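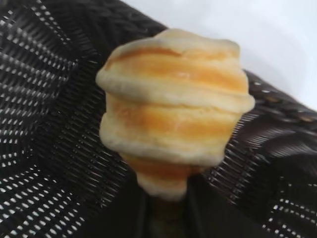
Thursday, June 18, 2020
Bread and basket task, two arms, Juvex fingers against Dreno fingers

Search notebook Enter keyword Go

I continue with the comparison I promised in February. The task is the same as before: pick the bread piece from the table, put it into the dark basket, lift it out again, put it back on the table. The controller is Mendoza, with default gains. I changed only the closing force, from 100 to 47 in the controller units, so please do not compare directly with the old pages.

Juvex fingers first. They hold the bread well in the middle, where it is thick. When I grip near the narrow end, it turns slowly in the fingers. I think the pads are too smooth for this shape, but I need more tries before I write it as a result. 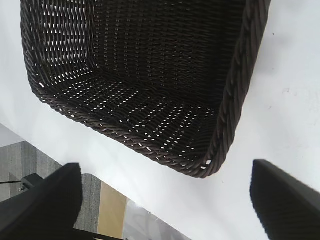 The wrist camera gives me more trouble than the fingers. The weave is very dark and the table is white, and with automatic exposure the inside of the basket loses most details. I fixed the exposure at 163 and now the floor of the basket can be separated from the walls. The white of the table is then too bright, but I do not need anything from the table at that moment.

When the wrist moves fast the rim becomes soft in the picture. I lowered the approach speed and will keep it low for both finger sets, to be fair.

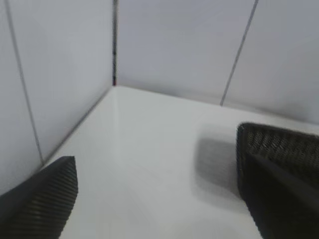 Brivcombe Handling Group, Workshop 8

Open fingers over the free part of the table, for checking the calibration. The crosshatched pad has a good feeling by hand, it catches a little on the skin. The ribs on the other side are not useful for this task.

To do: repeat the zero position after every finger change. I forgot it once this morning and had to throw away the first series.
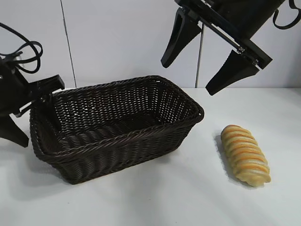 Page 47

With both arms near the basket I must watch the cables. The coiled one needs more slack when the left arm turns outward, so I will move its clamp higher up. The right arm can come down to the bread without passing over the rim, if it starts from the back corner.

Next: Dreno fingers, same force, same exposure, same order of grips. If somebody uses the cell before me, please leave the exposure value as it is.

Brivcombe Handling Group | Contact | © 2020 | Back to top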